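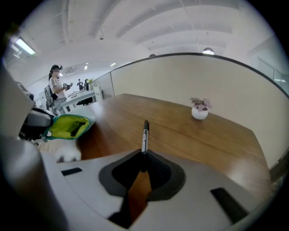 Ticket: Pen and pouch reset, curved-wall table, Zikden office
Opened by: Ayman Saber
Assigned to: Sherif Benkirane
Status: Resolved, leaving open for comments until May

The packing-up routine at the wood table keeps ending with a pen left over, and I'd love to get it fixed because the rest of it is going so well! The routine is short: pen in the pouch, zip it, cloth folded, plant stays put. People get everything right and then the pen is still sitting out. I started with the pouch itself. It's the teal one with the bright lime-yellow lining, and with the mouth gaping toward you there is no missing it, so I don't think anybody is failing to find it. Same with the plant in the white pot near the far edge, which is well clear of everything.

Ayman, 22 April 2018
Tried so far:
- Moved the pouch to the left side of the table. Better for me, no change for Tawfik.
- Swapped the order, cloth first and pen second. Two people still left the pen.
- Read the card out loud while Dilon did the steps. Worked every time, which got me very excited for a minute, but we can't read it out forever.

Sherif
Nice write-up, thanks. Can you check which card is on the table? There are two versions in the Ultum folder. The old one has four steps and the pen is tacked onto the end of the zip step. I bet people stop reading at "zip".

Ayman
Oh, good call. It was the old card! Step 4 on it says "Zip pouch (pen inside)". By the time you read the bit in brackets the zipper is closed and you've moved on. I've printed the new one, where the pen gets its own line ahead of the zipper, and we did it again with the cloth laid flat first.

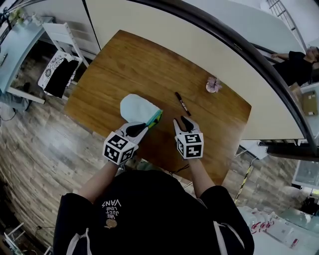 Folding the cloth before touching anything else also clears up the middle of the table, and I really like how that feels – you get one soft thing out of the way and then it's all small stuff. Nine tries with the new card, and the pen went in the pouch on every one of them.

Sherif
Great news. Is the zipper still catching at the corner?

Ayman
A little. It goes if you hold the fabric tight with the other hand. I've added that to the card in small print, and I'll rub some candle wax on the teeth tomorrow.

Sherif
Fine by me. Please recycle the old cards, all four copies, so they don't creep back in. Marking as resolved. Reopen if the pen turns up on the table again.

Ayman
Three in the bin, still looking for the last one. Tawfik thinks it's in the printer tray.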